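Tarncombe workshop news
Teaching the arm to work a desk lamp

The lamp task is the fourth household job we have taken on at Tarncombe, after cups, drawers and the coat hooks, and it has been the slowest so far. Members who came to the last open afternoon will have heard some of what follows from Mirsad Dervishi, but several people asked for it in writing, so this item sets down where we are and what we would like help with.

The job is easy to say. A person sits at a desk, the lamp is off, and the arm has to press the right button and leave everything else where it was. The second half of the job is to put a plug into the base, which has its own sockets, and take it out again. We chose it because members of the home support group kept bringing it up. Reaching across a desk to a small button is tiring if your shoulder is bad, and plugs are worse.

We are teaching it in two ways. The first is the hand-held tool, a gripper with a camera on it that you carry to the lamp and work yourself. You do the task at your own pace and the recording keeps what the camera saw and how far the fingers were open. The second is remote control, where the operator sits at the other bench with the Reisinger leader arm and the working arm copies the movement. Jonas Zürcher looks after that side.

By the end of June we had 259 recordings with the hand-held tool and 79 by remote control. The gap is down to time. A new person can make a usable hand-held recording within a few minutes of being shown. With the leader arm most people need an afternoon before their movements stop looking nervous, and nervous movements are what the arm then learns.

The button gave us trouble we had not planned for. Our lamp has two, one on either side of the pole, and in the first batch people pressed whichever was nearer. The arm learned to go for the middle and touched the pole. Mirsad threw out that batch and wrote a card which now sits by the bench. It says which button to press, to come in with the fingers closed, to press once, and to hold still for a moment before backing off. Since the card went up we have thrown out 13 recordings, mostly for bumping the lamp. 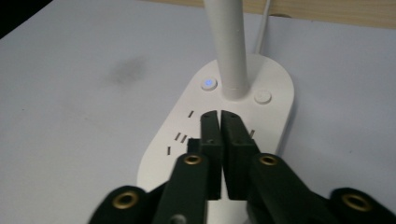
The gripper over the lamp base, fingers nearly closed. The power symbol is lit on the left-hand button.

The sockets are a different kind of problem. Pressing a button forgives a few millimetres either way and a plug does not. When a person pushes a plug home they feel for the slots and wriggle it a little, and they rarely notice that they are doing it. The camera sees the wriggle but has no idea of the force behind it. Also, the fingers hide part of the base just when you most want to see it. Jonas has been trying a slower approach in which the operator stops short of the sockets, lines up, and only then goes in. It makes for longer recordings and they are dull to make, but the arm copies the pause and seems better for it.

We also found that the white base on a pale top is hard going for the software, which loses the outline when the light is flat. Two people suggested a dark mat. We decided against it for now, as the desks at home will be whatever colour they are, and recorded more at different times of day with the blind up and down.

Training is done overnight with Pustodon, the program we moved to in November. The present version was tried on the real arm 119 times over three evenings. It is good at the button when the lamp stands roughly where it stood during teaching. Turn the base by more than a hand's width at the far end and it starts to hesitate — sometimes it hovers over the base until we stop it. Plugging in is not ready to be shown to anyone. Taking a plug out is further along than putting one in, though the arm still pulls the lamp towards itself on occasion.

For the next round we want more people and more lamp positions. If you have only ever watched, the hand-held tool is the place to start, and you don't need any experience with computers. Left-handed members are especially wanted, as nearly all our recordings so far come in from the same side. Please read the card first and ask if any of it is unclear. If you make a mess of a recording, say so on the sheet and carry on with the next one. It is far easier for us to remove a bad one that has been marked than to go looking for it later.

Those who have already been trained on the leader arm can book it through Jonas in two-hour slots. He asks that you leave the arm in the parked position and note any stiffness in the wrist joint, which was adjusted last month and may need doing again.

We are also after lamps. Anything with a button or a touch switch on the base will do, working or not, so long as the cable is sound. The Plidov group has lent us two and would like them back by the autumn, so our own stock would be useful. Please don't bring clip-on lamps, as we have no good way of fixing them to the bench.

The next recording session is on 6 July 2026, from two o'clock until six, in the usual room upstairs. Mirsad will be there from one to set up. Tea is provided, but bring your own mug.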